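Tiruwork Berhe
October 25, 2024

Comparing two finger sets on the Karura arm this week: the Skaltness stock fingers and the Gradetti soft pads. Same wrist camera, same controller, toy bricks as the test parts.
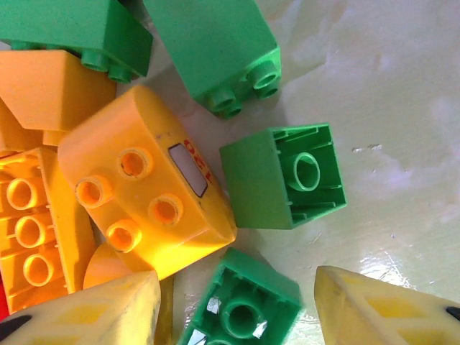

Grasp planning was the slow part. The Gebretsadik planner samples 24 candidates per pick and scores them on opposing flat faces. Bricks lying studs-up or flat score well. An upside-down one, like the green two-by-two with its ribs and center tube showing, gives the planner a lot of inner walls to mistake for outer ones. Fix for now: discard any candidate whose contact points fall inside the top contour. That left 16 on a typical pick.

Second issue is exposure. Auto mode meters on the tabletop and pulls the bricks too dark. I locked it at 5 ms and depth dropouts on the red parts went down.
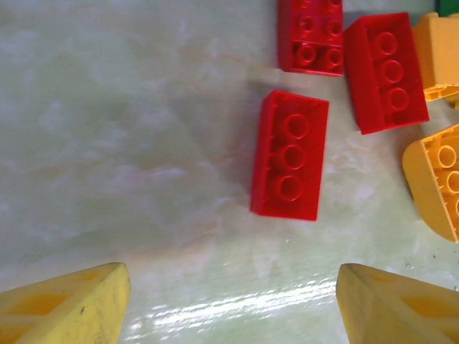 Wrist view, fingers open, red bricks underside up.

Glare between the fingers is still there with exposure locked. A polarizer is next, then the light moved to 45 degrees.

No winner on fingers yet. Gradetti pads tolerate more yaw error, Skaltness releases cleaner. The June firmware is on both runs. Logs after the polarizer test.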